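Subject: Re: [fleltmont-swap] sorting day, what goes with what?

Basket on the floor, reds and whites in together, sofa behind for the folding.
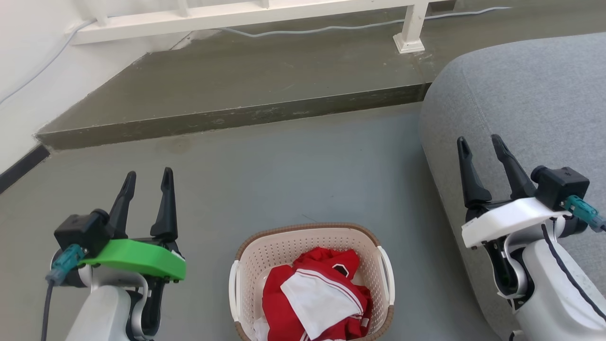
1. Before anything gets washed

Teodor Vlad wrote:
> Do we really need to split the reds out before the October swap?
> I've got a lot to get through and the machine only does a 7 kilo
> load. Can't it all go in at 30 and be done with it?

Oh Teodor, please split them! I did a mixed wash for the last swap and ended up with a whole pile of pale pink school shirts (my sister still brings it up). If you're really pushed, do the whites first and leave the reds in the basket till the evening. 30 is fine for the reds. I'd go hotter on the whites if the labels let you, and turn anything with a print inside out.

2. Folding

I do mine on the sofa, sleeves in, then in half, with the size label showing at the neck. Last time people were pulling everything open to find the size and by eleven the tables looked like a jumble sale in a gale. Odd socks go in a separate bag, don't pair them up unless you're sure!

3. Getting it over to us

Drop-off is at the Ardeleanu hall, side door, number 29, any time after four. Ring the bell twice, it's a bit feeble. Please bring things in bags and keep your basket at home, we had baskets left over last time and they're still in my hallway. We've got 600 of the paper tags left so there's no need to buy any more.

Oh, and has anyone got a spare clothes rail? Ours has lost a wheel and leans something terrible.

Right, off to hang out a load while it's dry.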